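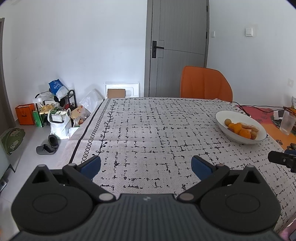
The table by the door, with the patterned cloth on and the fruit bowl out

Search minutes and notices

Istard House Residents' Social Group
Minutes of the January meeting, held in the shared dining room

The meeting got going a little after 7:00 in the evening, once everyone had found a chair and the kettle had been persuaded to boil. A warm welcome was given to the two new households from the Steyn side of the building, and it was lovely to see so many people out on such a cold night. Apologies had come in from three regulars, two of them down with the same cough, and we send them our best wishes.

The minutes of the last meeting were read and agreed, with one change. The shelf for board games was put up in the hallway and not in the dining room, as those of us who have bumped an elbow on it can confirm.

1. The dining room and the new tablecloth

Most of the evening went on this item, and happily so! The patterned tablecloth has now been on the long table for two weeks. It was generally agreed that it makes the room feel like somewhere you would want to sit down and have a cup of coffee. Several people said how much they like the leafy vine with the berries along the side, and one person said she had spent an entire phone call following it with her finger. The black dashes over the rest of the cloth had a more mixed reception. Some find them cheerful and modern, and one member feels they make it hard to spot a dropped needle (this from the sewing circle, who have a fair point). The sewing circle will bring their own plain sheet to lay over the top on their afternoons.

There was some talk about the fold line that still shows on the left part of the cloth. Suggestions included ironing it, steaming it in place with a kettle, and leaving it alone until it drops out by itself. It was agreed to iron it, on a low setting with a towel in between, before the February supper. Whoever does the ironing is asked to keep well clear of the printed border until we know how the black takes the heat.

The question of which way around the cloth should go came up again. After a good deal of friendly back and forth it was settled that the wide border, the one with the stripe and the little circles, will hang on the side nearest the hallway door, where people see it as they come in. Please put it back that way after washing.

Washing: cool wash, no bleach, hung over the rail and not put in the dryer. The two households on the ground floor have kindly offered to take turns. A short card with these instructions will be taped inside the linen cupboard.

2. The fruit bowl

The shallow white bowl is staying, by a show of hands with none against. It was pointed out that it holds less than the old basket did, so fruit sits in a heap and the pieces at the bottom get forgotten. We would all like to avoid another episode like the one in the fall, when a pear was found in a condition that will not be described in these minutes.

Agreed: the bowl will be emptied out completely and wiped once a week, and anything past its best goes in the compost pail. Soft or spotty fruit that is still good can be left on the counter for the Saturday-style crumble makers, who bake whenever the mood takes them and have promised to share.

A member asked whether the bowl might live in the middle of the table. Others prefer it toward the right-hand end, out of the way of cards and jigsaw puzzles, and since the puzzle group is in the middle of a 2,000 piece harbor scene that has already traveled between three rooms, they carried the day. The bowl stays to the right.

Fruit is ordered through Surkano with the rest of the pantry things. We have $200 set aside for fruit through the spring, and the feeling was that this should be plenty if we stick to what is in season and go easy on the berries.

3. The floor

The gray tile floor was given a proper scrub over the holidays, and thanks were offered to everyone who got down on their knees for it. Chair legs still squeak terribly. Felt pads were bought from Warninex and nearly all of the chairs now have them. The leftover pads are in the drawer under the telephone. If your chair squeaks, please help yourself.

4. Money

The balance stands at $673. The February supper has a budget of $500, which made one or two people blink, but it covers all the food, the hire of extra plates and a little something for the piano tuner. It was asked whether we could borrow plates and save the hire. Two members will look in their cupboards and report back.

5. Any other business

The window latch is sticking again. A drop of oil will be tried first.

A request was made for a second lamp at the far end of the table, for reading. Everyone liked the idea and a lamp is being looked for.

Please do not leave wet umbrellas on the tablecloth.

Next meeting in February, same room, 7:00 in the evening, with the supper menu as the first item. Lemon cake was served and the meeting closed at 8:40.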